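Care of Cloths and Small Linens

Kitchen cloths, napkins and light towels last longer when they are sorted, washed and folded in a consistent manner. Residents of Rendby are asked to follow the guidance below when using the shared laundry room.

Washing

Separate bright colours from pale ones for the first 6 washes. Use 200 mL of white vinegar in the rinse for cloths that have held a cooking odour. Fabric softener should be avoided, as it reduces absorbency.

Shaking Out and Folding

Hold the cloth by two ends above a clean, flat surface and let the folds drop before laying it down. A cloth in two colours, such as orange and light blue, is easily squared by matching each colour to itself.

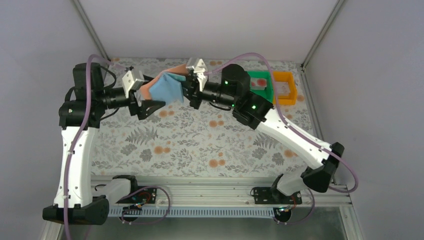 Smoothing and Stacking

Lay the cloth flat and smooth it from the centre outward with the palm. Fold in half, then in half again, and press the last crease firmly. Stacks should hold no more than 16 cloths – taller piles lean and the lower items become creased.

Storage

Place freshly washed cloths at the bottom of the pile so that all are used in turn. Drawers should be wiped out in February and lined with plain paper. Any cloth that remains stiff or stained after a second wash may be cut down for floor and window cleaning.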